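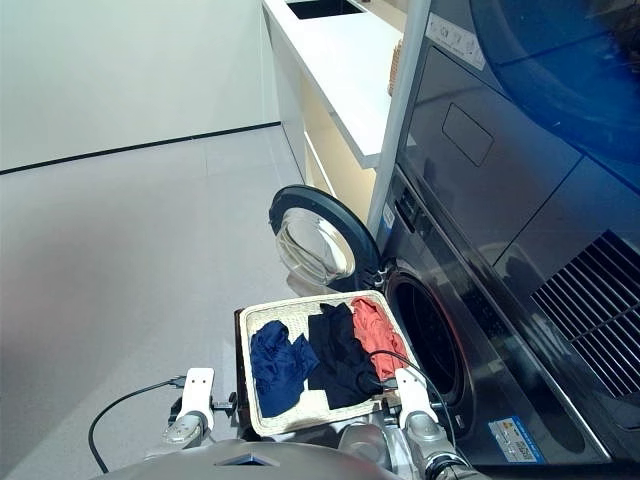

Basket up at the washer, door open, both grippers on the rim.

Discussion in 'Home and Service Robots', started by runenbridge_dex

runenbridge_dex wrote:
OK, I want to get a house rule sheet going for two-arm laundry work, and I'd love for people to pick it apart before I print it and tape it up at Runenbridge. We've been doing this since February and I'm having way too much fun with it (my family has stopped asking about my day).

Draft so far:
Washer door fully open before the arms come anywhere near it with a basket.
One gripper at each end of the basket. No one-handed carries, even empty.
No person inside arm's reach while the arms are powered. Stop button in the hand of whoever is watching.
Cables checked for slack at full reach before the first run of the day.
Darks and brights get called out before loading. See the coral thing in with the navy and black up there? I want a rule for that too.

What am I missing?
Dexter

birthe_b wrote:
Love this! The cable rule needs to be stronger, though. Slack at full reach is only half of it. That loop coming off the left wrist and the one going over the basket on the right are the ones I'd be looking at, and what gets you is a loop with enough slack to catch on a door. We do a slow pass with the basket empty, door open, one person doing nothing except watching cables. Then we tie up whatever swings.

ubaldo.p wrote:
I disagree with the door rule. If the robot never opens the door itself you're only writing rules for the easy part. At Sala we let it do the whole job and the rule is about force. If the door doesn't move with a light pull, it stops and waits for a person.

runenbridge_dex wrote:
Fair, but my sheet is for people in their first week. I'd put door opening on a second page.

ubaldo.p wrote:
Then call it a first week sheet. Somebody will copy it and treat it as the standard for everything, I've watched that happen with a one-page checklist that ended up in three buildings.

natalina_f wrote:
Ubaldo has a point about the title. On the grip rule, I'd add WHERE at each end. A woven rim isn't a handle. Weave gives, and it gives more after a few hundred lifts. We retire ours at 400 lifts whether they look fine or not, and we keep the tally on masking tape stuck to the bottom.

Dindo_D wrote:
400 seems really low! I have one with 537 on it and the rim is still tight. Why throw out a good basket?

natalina_f wrote:
It goes home with whoever wants it, nothing gets thrown out :) But the number is ours, for our baskets and our loads. Wet towels are murder. If you only carry dry shirts you could go a lot longer. Put "set your own number and write it down" on the sheet and I'm happy.

Dindo_D wrote:
I can live with that. I'd still check by hand every morning. Squeeze the rim where the fingers go, and if it creaks or a strand pops up, swap it.

birthe_b wrote:
Yes to the squeeze test. Also please add pockets! Empty them before anything goes in the basket. I found 2 hex keys in our drum.

ubaldo.p wrote:
On colors, I don't think that's a robot rule. Sorting belongs to the person who fills the basket.

runenbridge_dex wrote:
Hmm. My thinking was that if the sheet says who sorts, the question never comes up with the arms powered. I've seen someone reach in to pull a sock out, and that scared me more than anything else we've done.

ubaldo.p wrote:
OK, that's a good reason, and I'd write it exactly that way. "Sorting is finished before power on. Nobody reaches into a held basket." The second sentence should go at the top of the page in big letters.

natalina_f wrote:
Seconded. Big letters.

Dindo_D wrote:
Do you log stops? We write down every one at Kestitz, even the silly ones, and after 2,000 cycles the notebook is the best training material we have. New people read it cover to cover.

runenbridge_dex wrote:
We don't, and now I feel dumb. Adding it tonight. Version two will have the new title, the held basket rule up top, the empty cable pass, the squeeze test, pockets and a stop log. Door opening goes on page two, and Ubaldo, I'm hoping you'll write that one?

ubaldo.p wrote:
Send me the file. I want the light pull measured with a spring scale, though, so expect an argument.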